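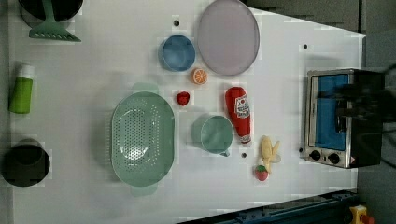
Overhead camera view, toy kitchen table, toaster oven at right.

Teleop demos for a toaster oven task: policy stalls at the door

Asked in: Manipulation / Learning from demonstration
Tags: teleoperation, imitation-learning, camera-placement

I am collecting demonstrations on a toy kitchen setup with a leader-follower pair. The task is to open the oven door, pick up a named food item and put it inside. I have 359 episodes, all from one operator, recorded over two weeks in November. The policy takes the overhead image plus joint positions. There is no wrist camera at the moment.

Picking works well enough on the strawberries and the banana. The door does not. The arm moves over the oven, hesitates above it and stays there until the episode times out. Training loss looks normal. I replayed several demos open loop and the door opened on most of them, so I don't suspect the recorded actions.

Should I collect more episodes, or is something wrong with how I am demonstrating? Control software is Timater with default settings.

3 answers

Answer 1 (accepted)

Look at the overhead view at the point where the arm is over the oven. The gripper and forearm hide part of it, and they come in from the same side the oven is on. In that pose the policy gets very little information about the door. Your operator presumably had a direct line of sight and was reacting to things the camera never recorded.

Two changes, in this order:

Add a wrist camera, or a fixed side camera level with the oven door. Then have the operator drive from the camera feeds only, with the table out of sight. If a person can't open the door from those images, the policy won't learn to either.

Check for pauses. New operators stop above the handle to line up. With joint positions as input, a few hundred near-identical frames with zero motion teach the arm to hold still. Trim any pause longer than 5 frames, or re-record with the approach done in one movement. We had the same stall on the Flornbridge bench and trimming fixed most of it – the remaining failures were contact problems at the handle.

I would not add episodes until both are done. Afterwards, 50 clean door openings as a separate subtask should tell you whether it is working.

Comment: Trimmed the pauses and retrained on the same data. It now commits to the door but misses the handle to one side. Side camera arrives Thursday.

Comment: Missing to one side fits with having only the overhead view. Check the calibration again after you mount the new one.

Answer 2

Get more data. We needed 505 episodes before ours did anything useful with a door, and that was a cupboard with a big knob.

Comment: Same operator and same starting pose for all of them?

Comment: 2 operators. Start pose varied, didn't keep track.

Answer 3

You could also skip teleop for the door and use hand guiding. Put the arm in gravity compensation, move the gripper through the opening motion, record the joint path and replay it as a fixed skill. Leave the learned policy to handle the food. The Marchetti arms support this from the pendant, and the Prunwood ones need a firmware option. Keep your hands out of the camera view if you plan to train on those images later, or do a second pass and record video during the replay. It only holds up if the oven is fixed to the table. If it slides when the door is pulled, the path will be off on the next run.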